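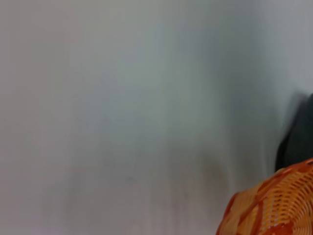
Figure 4. Wrist view, orange basket at lower right, motion blur.

4.2 Equipment budget. Brosik quoted 18 weeks for the second arm, Premeo 5. We planned on Premeo - spare wrist cameras included, mounts not. Cables came out of the Tumorura line, 34 percent of wich was already spent.

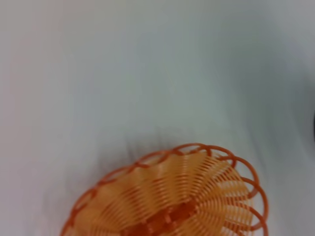 A faster shutter camera is costed for October, 83 dollars a unit. Lighting not priced yet.

Contact: Barua Lab office | Back to top
5 shares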